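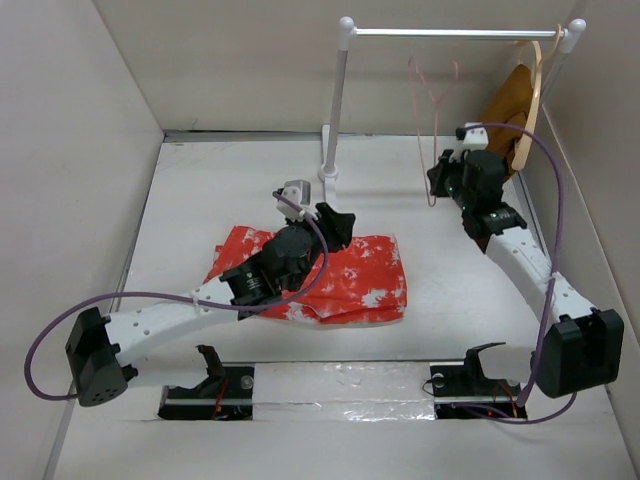 浅色台面上的橙红色花纹织物，后方立有白色挂衣架。

生活 / 衣物与收纳 / 专题

染花衣物的日常整理：从铺平到上架

本刊编辑部
2024年3月15日

带有不规则白斑的染花衣物，近年来重新进入许多家庭的衣柜。扎染长裤、雪花纹上衣、局部褪色处理的休闲外套，在春夏换季时往往成批取出，又在入秋后成批收起。与素色衣物相比，此类衣物在洗涤环节受到的关注较多，串色、掉色、分开浸泡等注意事项已为多数消费者所熟悉；洗涤之后的铺平、折叠与悬挂，则较少有系统的说明。

去年十一月，Hustell衣物护理研究室在内部工作会议上提出，应就染花衣物的家庭整理编写一份面向普通住户的指引。指引的编写以Radinlow公寓公共洗衣房的使用情况为基础，并征求了Athumani染坊的意见。参与问卷的住户共57户。本刊获准查阅指引的征求意见稿，并就其中与日常整理关系较为密切的部分作如下介绍。

花纹带来的辨认困难

问卷中有一道开放式题目，请住户说明整理染花衣物时感到不便之处。住户的回答较为分散，其中反复出现的一类意见与花纹有关：衣物堆成一团时，难以一眼看出哪里是裤腰，哪里是裤脚，哪一面朝外。

研究室对此作了解释。素色织物在折皱处会形成较为明显的明暗变化，整理者通常依靠这些阴影判断布料的走向。斑驳的花纹本身即带有深浅对比，折痕与花纹混在一起，边缘便不易辨认。颜色越鲜艳、斑块越不规则，这一现象越突出。红色、橙色一类底色配以白色斑块的织物，被征求意见稿列为辨认难度较高的一类。

征求意见稿建议，遇到此类衣物时，整理者宜以手感代替目测。裤腰有松紧带或双层缝边，厚度明显大于其他部位；裤脚的卷边较窄，捏在指间有一道硬棱；裆部是四片布料的缝合处，缝头集中。沿着任意一条侧缝向前捋，总会到达裤腰或裤脚之一。这一做法在洗衣店中早已通行，住户中知道的却不多。

对于上衣，可先寻找领口。领口罗纹的弹性与衣身不同，即使衣物完全揉成一团，也能在翻动几次之后摸到。无领的宽松上衣则以两侧肩缝为准。

Athumani染坊另外提出一点：手工扎染的织物在捆扎处常留有细密的皱缩，成衣之后仍可能保留一部分。这种皱缩属于工艺痕迹，整理时无须刻意抻平，用力拉扯容易使布面变形，斑纹的边缘也会随之歪斜。辨别的办法是看皱缩是否与花纹的轮廓相合。若细纹沿着白斑的外缘分布，一般为捆扎所致；若细纹横穿花纹，则多为洗涤或堆放造成的折皱。

铺平：先定一端

铺平是折叠之前的准备工序，也是问卷中耗时差异较大的一个环节。部分住户习惯拎起衣物抖动数下，随即落在床面或桌面上，再四处拉扯；部分住户则将衣物放下之后逐段展开。研究室倾向于后一种做法，尤其是台面不大的时候。

征求意见稿给出的长裤铺平次序如下。

将衣物整体放在台面中部，不急于抖开。找到裤腰，移至台面一侧，用一只手按住。另一只手沿外侧缝线向裤脚方向捋，使一条裤腿先行展开，横过台面。此时另一条裤腿通常仍堆在旁边，可能扭转，也可能对折压在下面，暂不处理。待第一条裤腿基本平整后，再提起第二条裤腿的裤脚，解开扭转，覆在第一条之上，使两条裤腿的内侧缝对齐。

两条裤腿同时拉扯，是征求意见稿明确提出应予避免的做法。宽松款式的长裤布幅较大，两边一起用力时，裆部会向一侧偏移，裤腰随之倾斜，后续对折便难以对齐。问卷中有住户反映“每次折出来都是一边长一边短”，研究室认为多与此有关。
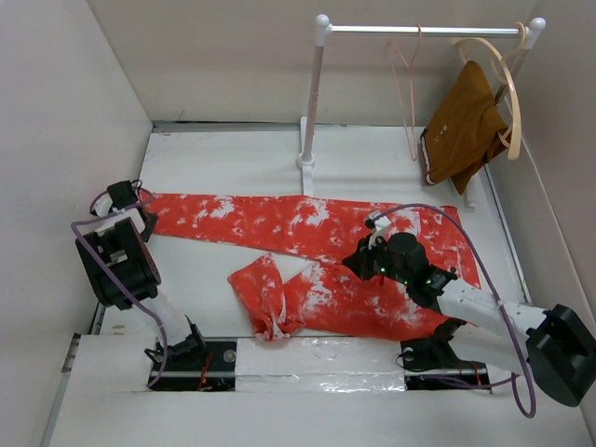

台面上的染花衣物，应为一条长裤：一条裤腿横过台面，另有一部分折叠堆在下方。

扭转的处理需要单独说明。裤腿在洗衣机内旋转时容易拧成绳状，取出后若未及时理顺，干燥之后扭转便固定下来。整理者应先判断扭转的方向，再提起裤脚反向转动。转动时不宜悬空，裤脚离开台面一掌高即可，让布料借助自身重量散开。若扭转出现在裤腿中段而两端平直，则应从中段向裤脚方向理顺，不必把已经展平的裤腰部分重新拎起。

关于台面，征求意见稿未作硬性要求，只提出以下几点供住户参考。其一，台面宜为浅色或单一颜色，染花衣物放在上面，轮廓较为清楚；花色桌布与碎花床单会加重前文所述的辨认困难。其二，台面应略有摩擦，过于光滑的表面容易使衣物在对折时整体滑动；可铺一块素色棉布，四角压住。其三，台面高度以站立时小臂可以自然平放为宜。Radinlow公寓洗衣房原有的折衣台偏低，住户需长时间弯腰，物业已于年初加装垫脚。

台面上的杂物也应事先移开。衣架、夹子、洗衣袋等物品压在布料之下，往往在对折完成后才被发现，须得重来。研究室的工作人员在洗衣房旁观时多次见到这一情形。

折叠：厚处朝内，薄处朝外

长裤铺平之后，折叠本身并不复杂。征求意见稿推荐的是三折法，即两条裤腿重叠后，将裆部突出的三角部分向内折入，使整条裤子成为一个长方形，再由裤脚向裤腰方向分段折起。折数视收纳空间的深度而定。抽屉较浅者可多折一次，衣柜隔板较深者则可少折。

三角部分的处理常被省略。省略之后，叠好的裤子一侧鼓出，码放时重心不稳，叠到一定高度便向旁边倒伏。问卷显示，住户中习惯将三角部分折入者仅占少数。研究室在洗衣房的墙面上张贴了一张示意图，图中未附文字，以三个步骤表示裤裆内折、裤脚上折与翻面三个动作。据物业反映，张贴后住户多有驻足。

染花衣物在折叠时还有一项特殊考虑，即颜色接触。初次购入、洗涤次数尚少的深色染花衣物，在潮湿条件下仍可能向相邻织物转移颜色。征求意见稿建议，前8次洗涤期间，此类衣物应与浅色衣物分层放置，中间隔一层白色薄棉布或无酸纸。衣物本身的深浅部分也应尽可能错开：将白斑较多的一面朝外、深色较多的一面朝内，或者干脆采用反面朝外的折法。反面朝外的折法同时有利于减少日光造成的褪色，适合存放在开放式搁架上的衣物。

对于这一数字，Athumani染坊持较为保留的态度。染坊认为，洗涤次数与固色程度之间的关系因染料和面料而异，棉布与混纺面料的差别尤其明显，住户不宜将其视为统一的界限。染坊建议采用湿布擦拭法自行判断：取一小块白色湿棉布，在衣物内侧缝份处按压片刻，白布上如有颜色，即应继续隔离存放。征求意见稿的修订版已将这一方法列入附注。

悬挂：衣架与挂衣架的选择

并非所有染花衣物都适合折叠。面料较薄、垂感较强的款式，折叠后容易在白斑处显出压痕，视觉上较素色衣物更为零乱，宜采用悬挂方式存放。

家庭常用的落地挂衣架，结构大体相近，差别主要在于横杆的高度、底座的宽度以及横杆能否承受集中的重量。征求意见稿就横杆高度提出了一条便于操作的标准：将最长的一件衣物挂上之后，下摆与地面之间应留出一拳以上的距离。长裤若采用对折搭挂，所需高度减半，低矮的挂衣架即可满足；若采用裤夹从裤脚倒挂，则应选用较高的款式。

白色挂衣架在住户中较为常见。其优点是与浅色墙面协调，缺点是表面涂层一旦破损，内部的金属遇潮生锈，锈迹沾到织物上较难去除。对于染花衣物，锈迹混在斑纹之中不易及时察觉，往往到下一次穿着时才被发现。研究室建议，金属材质的挂衣架每逢换季以干布擦拭一遍，发现涂层剥落之处以布条缠裹。塑料材质则无此顾虑，但承重有限，不宜集中悬挂冬季外套。

搭挂长裤时，裤子的对折线应落在大腿中部偏下的位置，两侧重量大致相当，不致滑落。绒面或缠有防滑条的衣架适合光滑面料。纯棉扎染长裤表面略涩，普通衣架已经足够。

尚未完全晾干的衣物不应直接转入衣柜，这一点在征求意见稿中以加粗字体标出。衣物是否干透，以裤腰双层处和口袋底部为准，布身摸上去干爽并不足以说明问题。口袋应翻出晾晒，整理时再行塞回。

挂衣架的摆放位置也影响使用。Radinlow公寓的住户中，有相当一部分将挂衣架置于房间角落，取放衣物时须绕过其他家具，久而久之便把衣物随手搭在椅背上。研究室建议将挂衣架放在整理台面的后方或侧后方，伸手可及，铺平、折叠与悬挂在同一处完成，中途无须走动。小户型住户可以书桌或餐桌代替专用台面，整理时将挂衣架移近，用毕再归位。

换季时的集中整理

春季换装期间，家庭往往需要在短时间内处理大量衣物。征求意见稿为此列出一套集中整理的程序，要点如下：

一、先按面料分堆，再按颜色分堆。染花衣物单独成堆，不与素色衣物混放。
二、逐件检查缝线、纽扣、拉链。染花织物上的小破口常为花纹掩盖，检查时宜对着光线。
三、需要熨烫者集中熨烫。扎染织物应垫布低温熨烫，蒸汽不宜长时间停留在同一处。
四、折叠与悬挂分两轮进行，先折后挂。
五、收纳箱内标注内容与存入月份，标签贴于短边。

关于第四项，部分住户提出不同意见，认为逐件决定折或挂更为省事。研究室答复称，两种做法均可，先折后挂的安排主要考虑台面的占用：折叠完成后台面即可清空，用于放置待挂衣物与衣架。家中另有床面可用者，不必拘泥于此。

关于收纳箱的容量，征求意见稿提醒住户留有余地。过度压实的衣物在数月之后取出，折痕深入纤维，需要反复喷雾熨烫才能恢复，对捆扎皱缩尚存的手工染品尤为不利。箱内衣物以箱盖可自然合拢为度。真空压缩袋可用于羽绒被褥，手工染品则应避免使用。

防虫用品与染花衣物之间也应保持间隔。樟脑制品直接接触织物，可能在浅色斑块上留下黄渍。较为稳妥的做法是将其装入纱布小袋，悬于箱盖内侧，或者置于角落，不与布面相贴。樟木条可横放于最上一层，并以白纸衬垫。

旧衣的去留

换季整理不可避免地涉及旧衣的处置。染花衣物褪色之后，深浅对比减弱，是否继续穿着因人而异。Athumani染坊自去年起承接旧衣复染业务，接收的衣物以棉质长裤和上衣为主，复染前须由送件人确认面料成分，含氨纶比例较高者不予受理。染坊表示，复染后的花纹无法与原有花纹完全一致，部分送件人会选择在原有斑纹的基础上加深底色，使白斑重新显出。

不再穿着的染花棉衣可裁作他用。裤腿部分布幅完整，宜于改制成收纳袋或坐垫套；裤腰与裤脚处缝线密集，不便裁剪，通常直接拆下。拆下的松紧带若弹性尚好，可用于袋口收束。Radinlow公寓在洗衣房一侧设有旧衣交换架，住户可将洗净折好的衣物放于架上，由其他住户自取。交换架的管理规定要求，染花衣物须附字条注明是否仍有掉色，未附字条者由物业收回保管。

指引的后续安排

征求意见稿目前仍在修订之中。研究室计划将定稿编入Cenodon家居丛书的衣物护理分册，首批印制100册，供Radinlow公寓及邻近小区的公共洗衣房陈列取阅，不作公开发售。分册将附有长裤、上衣与连衣裙三类衣物的折叠图示，开本与一般说明书相同，封底留有空白页，供住户自行记录家中衣物的洗涤次数。

针织类染花衣物因弹性较大，铺平与折叠的方法与梭织面料有所不同，暂未列入本次指引。研究室已着手收集相关样品，住户如有闲置的针织染花上衣，可洗净晾干后交至洗衣房前台登记，样品使用完毕后原物归还。

（本文所述整理方法以家庭常见的棉质及棉混纺衣物为限，丝、毛及其他特殊面料请以衣物洗涤标签为准。）

相关阅读
公共洗衣房的台面应当多高
落地挂衣架选购：横杆、底座与涂层
白色棉布的多种家庭用途
旧长裤改制收纳袋：裁片与缝制
换季收纳箱的标签写法
樟木与樟脑：使用中的若干区别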